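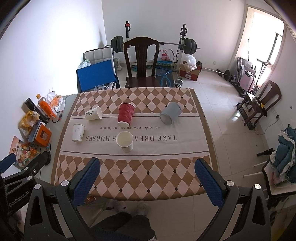 Cups on a table, with a hand-held gripper open in front of them.

17 February 2025
By Elie Tarawneh

Hand-held grippers: what to put in the May budget

The equipment request for the next half year closes in May, and the largest open line on it is hand-held grippers for home recording. Dallberg has asked each site to plan its own numbers this time and send them in with reasons attached. These notes cover what Ilville intends to ask for and how we got there. Other sites may want to check their own figures against ours before they file.

Our target is 1000 accepted recordings of cup handling, split across private homes. As of last Friday we had 726. Cups were chosen as the first group of objects because they are cheap, easy to replace and found in every kitchen. They also start in more positions than most people expect: upright, rim down, or on their side with the mouth pointing anywhere. A ribbed paper cup and a smooth one need different amounts of squeeze, and a soft paper wall will fold if the jaws close too far. A planner who budgets only for upright cups will run short of recording hours, as we did in the fall.

The unit price of the gripper is the easy part. Sayegh, who handles purchasing for us, now lists four other costs on the same sheet, and we suggest doing likewise.

Finger pads come first. They are the part that touches the work and the part we replace most. Treat them as a consumable with its own line, ordered in matched pairs. Mixing a new pad with an old one on the same tool gives uneven grip and makes the recordings hard to compare. We are asking for 50 pairs, which covers the planned hours plus a reserve for damage in transit.

Second is the cost of objects. Paper cups are used up at a steady rate. Buy several kinds in small packs. A large carton of one design costs less per cup but does little for the range of the data. Printed cups, plain cups, ribbed cups and at least two colors is our working minimum, and the host home's own cups can be used as well if the household agrees in writing.

Third is storage and transfer. Recordings go to Mimus, our shared server, and the upload is slow from most home connections. We lost two working days in January waiting for a single household's files. The request now includes portable drives, one per tool, and a return mailer for each drive. A site with good lines can leave this out.

Fourth is the visit itself: travel, setup time and the payment to the host. Homes are lived in, and the table we are given will often have a patterned cloth on it and a few groceries along one side. There may be a chair close behind it, and exercise gear behind that. Operators are told to leave the room as it is, apart from anything that blocks the arm or could trip a person. It saves setup time, and the data is supposed to come from rooms like these. Allow for a second operator only where the floor space is tight.

On buying versus renting -- we priced both. Renting makes sense for a site with fewer than 217 recordings left to make, at our current rate of work. Above that the purchase pays for itself within the half year. Ilville has more than that to go, so we will buy. Sites near the line should rent, and put the difference into host payments, where the money runs out first.

A few points on timing. Quotes are good for a short period only, so do not collect them before April. Spare parts should ship with the tools and not after them. Ask the supplier in writing whether pads can be ordered separately, and in what smallest quantity -- one supplier we spoke to would sell them only as part of a service kit, at a price that ruled it out.

Next on the list after cups is folded cloth, which will need wider tables and possibly a different pad. No money is being asked for on that until the cup work is closed. Sites that want a copy of the Ilville sheet, with the formulas left in, can get it from Sayegh.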